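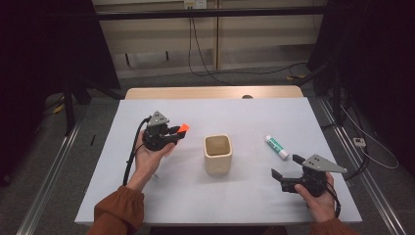
Wanted: a bass player and a second voice for an album and a string of shows

Posted 18/01/2023

Hi! I write and sing songs under the name Nadley, and I'm looking for two people to help me finish my second record and then play it in front of actual humans. One of you plays bass. The other sings harmonies and can get by on keys (you don't need to be a wizard, block chords and a bit of organ will do nicely). If you happen to be both people at once, please write to me immediately.

A little background. The first Nadley album was me alone in a bedroom with a nylon-string guitar and a drum machine I never learned to program properly. I pressed 152 copies on vinyl and still have a box of them under the bed. People were kinder about it than I expected, and one song, "Funddale," got picked up by a couple of late-night radio shows and has been bringing folks to my gigs ever since. I'm still fond of it, but I'm tired of playing it by myself over a backing track.

The new one is going to be called Plindbridge, after the town where I grew up. Ten songs, all written, eight of them demoed. It's louder than the first and quite a bit slower. Think warm, roomy, 70s-leaning pop with a lot of air in it, some tape hiss, and the occasional chorus you can yell in a car. There's one waltz. There's also a six-minute thing at the end that my drummer calls "the swamp" and that I refuse to shorten.

So far the band is me, the drummer, and a pedal steel player who joins us when the day job allows. We rehearse every Wednesday evening in a basement under a bakery, which means the room smells amazing and everybody leaves hungry.

For the bass chair, I'd love someone who leaves gaps. Flatwounds are welcome, and so is a pick, and I have no opinion about how many strings you own. You'll need to be able to work from rough phone demos and a chord sheet, and to tell me when a part I've written is bad – I wrote most of the bass lines on guitar and it shows.

For the second voice, range matters less to me than blend. Most of the harmonies sit above my line, but I sing pretty low, so altos and tenors are both fine. Four of the songs are close to duets. I want you to have a say in how those go, and if you change a melody enough that it becomes a new melody, you get a writing credit on it. We'd put that on paper before anybody records anything.

Dates, as far as I know them: rehearsals start as soon as you do. We'll track the basics live over six days in the spring, at Voß, a little studio in a converted dairy with a very good piano and very bad coffee. The album comes out in September, and I'm booking 15 shows around it, mostly rooms that hold a hundred people or fewer, plus one support slot in a hall that holds 1000 (I'm trying to be calm about this).

Money! I've raised 2634 dollars from preorders so far, and that's going toward studio time. Session days and shows are paid on top of that, out of my own savings and the door, at the same day rate for everyone including me. Rehearsals aren't paid, but I buy dinner. Gas and beds on the road are covered. I can't pretend it's a living, so please keep your job if you like it.

You don't need a degree or a long list of credits or a following online. I do need you to be within an hour of Plindbridge, over 18 (some of the rooms are bars), and fairly reliable about showing up. Having a car would be lovely because mine is full of drum hardware.

To apply, send me two recordings of you playing or singing anything at all. Phone recordings are great. Covers are great. Please don't send a showreel. Tell me in a few lines which role you're after, which evenings you're free, and one record you'd happily listen to on a long drive. I'll write back to everybody, even if it takes me a week or two.

Then I'll send a couple of demos to a handful of people and we'll get together in the basement to play through them. It'll be three songs, no sight-reading, and pastry afterward.

Use the contact form on the Nadley page and put "bass" or "voice" in the subject line, or "both" if you're that magical person. I'll take the ad down once the two spots are filled.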